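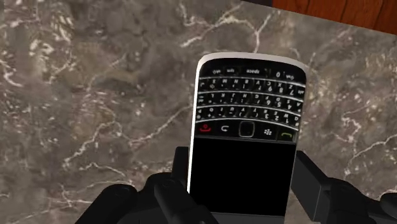
Telano bench cell: finger pads creeping on flat parts
Simulation and Virtual Cells > Grippers

gumleaf_rig
Posted May 2026
I look after the Telano cell in our sim, the kitchen bench layout with the white arm and the two-finger linkage gripper. Since we moved it to the new physics build the pads creep on anything flat with rounded corners. The phone is the worst. Fingers close on the two long sides, contact registers on both pads, then the part slowly rotates until one pad lets go. Happens at 4 substeps and at 8. Grip force is the stock value. What should I be checking first?

prendton_tech
Collision mesh on the pads. The Prendton import script swaps the flat pad for a convex hull of the whole fingertip, joint and all, so you end up with contact on an edge. Turn on collision display and look at it side on.

solder_and_tea
Before you touch the mesh, check the linkage. If the closed-loop joints drift after an import the two pads won't be parallel any more. Mine were out by enough to spin a ruler. Zero the gripper, close it on nothing, and see whether the pads meet flat.

gumleaf_rig
Did both. Pads meet flat. Hulls were wrong as prendton_tech said, on the left finger only. Put a box collider back on it and the phone is better but still creeps.

quollbyte
Just raise the friction. I run the pads at double stock and don't think about it.

solder_and_tea
Don't do that. It hides the fault and then round parts behave like they're glued on. We had a cell at Quezada set up that way and had to throw out a whole batch of runs when somebody noticed the grey pads holding a plate by the rim at an angle no real rubber would manage.

quollbyte
Depends what the cell is for. If it's only reach and clearance checks, glued is fine.

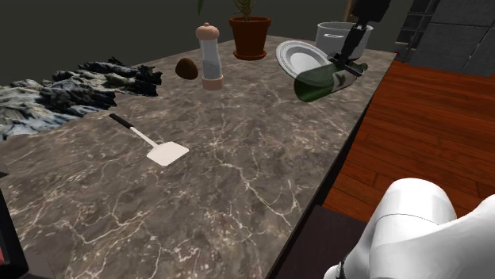
gumleaf_rig
It's for grasping, so glued is no good to us. I left friction at stock and did a run of 200 resets with the box collider on both sides; 191 finished without a dropped part. What's left is nearly all glass bottle. It lies on its side up the far end of the bench with the plate tilted up behind it and the pot behind that, so the gripper has to come down in front of the pot and there isn't much room to square the fingers up. The spatula further down has clear marble in front of it and gives no trouble.

prendton_tech
Then your remaining problem is approach angle, a separate job from pad creep. I'd close this one off. For the bottle, take the pot out of the layout for a run and see if the failures go with it. If they do, your planner margin is too fat.

solder_and_tea
Agree on the pot test. Disagree on closing it. Have a look at the bottle's collider too, half the Urna kitchen parts ship with a plain cylinder and no neck. The pads will be closing on glass that isn't drawn.

gumleaf_rig
Bottle is an Urna part, yes. Opened it and it's one cylinder end to end. Will split it into body and neck first, then try it without the pot. I've also put the pad collider check on our August import list so it gets looked at before the next build goes on.

quollbyte
Can you post the box dimensions you used for the pads? Mine are still hulls.

gumleaf_rig
Will put the file up tonight. Check the left finger first.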